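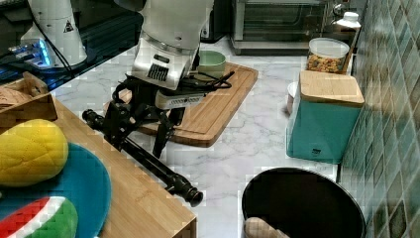 WORKSHOP & HOME

The Arm Over the Cutting Board

By Rokeya Miah

When Ashraful Weerakoon first told his household that he wanted to put a robot arm on the kitchen counter, the answer was a firm maybe. Nimal Begum, who does most of the cooking, wanted to know where she was supposed to chop onions. Ashraful said she could chop them exactly where she always had, and that the arm would learn to work around the board. She laughed at that for a good long while, and then she helped him clear the space.

I went to see them on 27th September, on one of those soft gray afternoons when a kitchen is the best room in the house, and I stayed a good deal longer than I had planned to (there was soup). The counter is marble, veined in gray, and the wall at the end is tiled in a glossy teal that I would happily steal. The toaster oven still has its place at the back, and the jar with the yellow and orange bits in it still stands by the shelf. The arm comes down over all of this from above, white as far as the wrist and then black and angular below, with its cables looping off across the cutting board.

The project is called Lutia, after nothing in particular. Ashraful liked the sound. He has been at it for 17 weeks, mostly in the evenings, and what he wants from it is modest: he would like it to set out the things for a meal and put them away again. A bowl to the board, a piece of fruit to the plate, and back. He has a second white robot over to the left, and the plan is for the two of them to share the chores one day, but for now he is happy if one of them behaves.

Practice is done with toys. A mango and a slice of watermelon live on a blue plate these days, and Nimal says she has reached for the mango more than once while thinking about something else. Ashraful started out with real fruit and went through a bag of peaches in one evening, which everyone in the house remembers, as the floor was sticky until morning.

The fingers are where most of his time has gone. One of them is long, a black rod with a ribbed end, and the other is a good deal shorter. He has tried 60 versions, he says, and the box under the stairs where the old ones go is heavy enough that I couldn't slide it with my foot. Some were too smooth and let the bowl slip. A few gripped so well that they wouldn't let go of it, and he had to come over and talk the bowl loose with a butter knife.

Much of the metalwork happened away from the house, at Biswas, the shared workshop across the river where he pays for a bench and a locker. Dilruba Uddin runs the evening sessions there, and she taught him to bend a bracket without cracking it, then made him do it over until she was satisfied. "He wanted to go home and plug things in," she told me. "I wanted him to file his edges." He filed his edges. He also drilled a row of holes on the wrong side of a plate that had taken him two nights, and he keeps it on a nail above his bench, where he can see it from the kettle.

The software has been slower going. For most of the summer the arm would hover over the pale green bowl, drift a little, and settle politely on the bare board beside it. Gaétan Dhillon, who has the bench next to his, came over one evening to look at it, ate two plates of rice, and found that a measurement had been entered as 140 millimeters when it belonged to a different joint altogether. Ashraful tells this story against himself with real pleasure. The arm found the bowl that same night, and they woke Nimal up to come and watch.

She was less thrilled about that than they were, but she has come around to the thing in her own way. She sets the bowl out for it now before she goes up to bed, at the far end of the board, and in the morning she looks to see where it has ended up.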